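Colleen Gagnon keeps the arm at Fallstead running, a job she describes as "mostly cable." She has a drawer of it. The cell has been hers since March, when Zultberg handed over the manual and wished her luck.

"The manual has 37 pages on safety and 3 on the gripper," she says. "Guess which part needs me."

Her morning starts with the fingertips. She wipes them, checks the screws at the mount, then runs the arm over a bowl and a plate at low speed and listens. 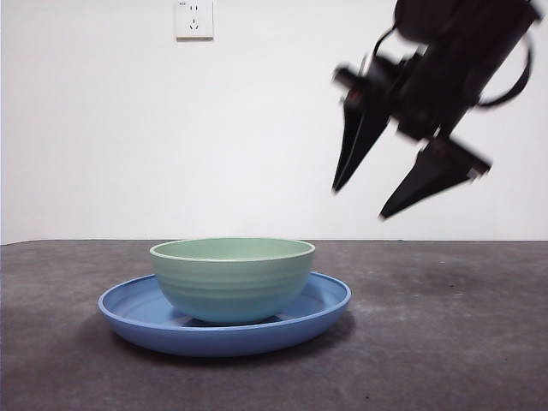
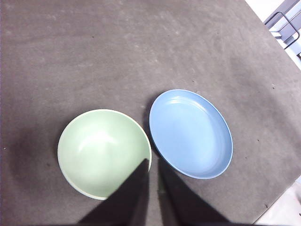

"You want the tips to line up when they close," Gagnon says. "If one sits lower, it'll chew a rim sooner or later, and I buy the dishes." She resets the zero point every 1,000 cycles, or whenever somebody leans on the table - an interval she has never managed to predict.

The cable gets its own inspection. Too little slack and it tugs at the connector; too much and it catches on things. She once tried nine kinds of clip, among them a Skurkmont part that cost more than her boots. She went back to tape.

Has she asked Zultberg about it? "I did. They sent me another manual."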